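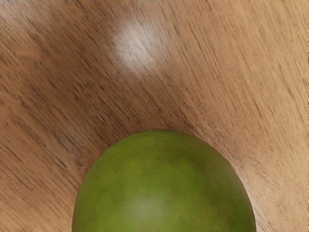 Figure 1. Simulated camera view, fruit in wooden bowl. Refer to this for Part B.

Unit 6 handout: Comparing grippers and camera placement in simulation
Instructor: Fedir Hrytsenko
Lab hours: 2:00 p.m. to 5:00 p.m., November session

What this unit covers

In Unit 5 you wrote a pick routine for blocks on a flat table. This unit uses the same arm model and the same controller, but the target is a piece of fruit in a bowl. You will run two grippers and two camera positions and report how each combination does. The grippers are the Plaltard two-finger parallel gripper and the Gillivlow suction cup. The simulator is Hesum, the same build as last time. Do not update it in the middle of the unit.

Part A. Grippers

The Plaltard model has flat finger pads and a straight closing motion. It needs free space on both sides of the object. On a table that is easy to get. In a bowl the walls rise around the object, and the fingers can hit the wall before they reach the widest part of the fruit. If they close above the widest part, they tend to push the fruit down and out of the grasp.

The Gillivlow cup comes in from one direction and needs a patch of surface that it can seal against. A rounded top is a reasonable place to start. The cup model in Hesum checks the seal at points around the rim and gives you a single number from 0 to 100. Treat anything under the pass mark in your config file as a failed grasp, even if the fruit lifts for a moment. The model ignores skin texture and leaks through pores, so a good seal score says little about how a real cup would do on a rough peel.

Both grippers use the same approach speed. Leave it alone for the first set of runs. If you change it later, put those runs in a separate table.

Part B. Camera placement

Position 1 is the wrist camera. Position 2 is the fixed camera on the Ekanayake mast. The two differ in how much of the bowl they cover and in what the gripper blocks during the approach.

Look at Figure 1 again. The fruit is low in the image and only its upper portion shows. A center point computed from the visible green pixels will be too high in the image, and the error carries straight into the grasp target. Students lose a lot of time on this by tuning the gripper when the fault is in the estimate. Before you send a target to the arm, check whether the mask touches the image border. If it does, move the camera and take another view, or fit a curve to the visible edge and work out the center from that. The outline is a bit lopsided, so a plain circle fit will leave some error. Record the residual.

Other things to watch for in the same figure:

The bright patch on the wood, up and to the left of the fruit, is a highlight. A segmentation step based on brightness may pick it up as an object. Use hue first, then brightness.

The green is uneven, with yellowish areas and faint brownish tinges. If your hue range is too tight, the mask will have holes, mostly at the upper right. Widen the range a little and fill small gaps. Go too wide and you will start to collect wood.

There is a very thin strip down the right edge that does not match the grain beside it. Crop it before any texture matching.

Part C. Procedure

1. Load the bowl world and set the random seed to 291.
2. Select a gripper and a camera position. Write both in the log header.
3. Run 100 trials. The fruit pose is reset by the script between trials.
4. Save the log and repeat for the remaining combinations.
5. For every failed trial, mark the cause as estimate, collision, seal, slip or other. Replay the trial if the log does not make it clear.

A full set takes a while on the lab machines. Start it early in the session and work on the write-up while it runs. If a run stops with error 202, the controller has lost the joint state stream. Restart the controller, discard the partial log and run that combination from the beginning.

Part D. What to hand in

One results table for all four combinations, with success rate and cause of failure. One page on which camera position you would keep for each gripper, and why. Include at least one failed trial for each gripper, with the camera view and the target point drawn on it. Attach your config files.

Grading is based on the analysis. A low success rate with correct causes scores higher than a high rate with no explanation. Logs go in the shared folder under your group number. Questions about the mast camera calibration should go to Hrytsenko before the lab, as the calibration file is locked during sessions.

Reading for next time: chapter on contact models, first half only. Skip the derivation of the friction cone; we will do it on the board.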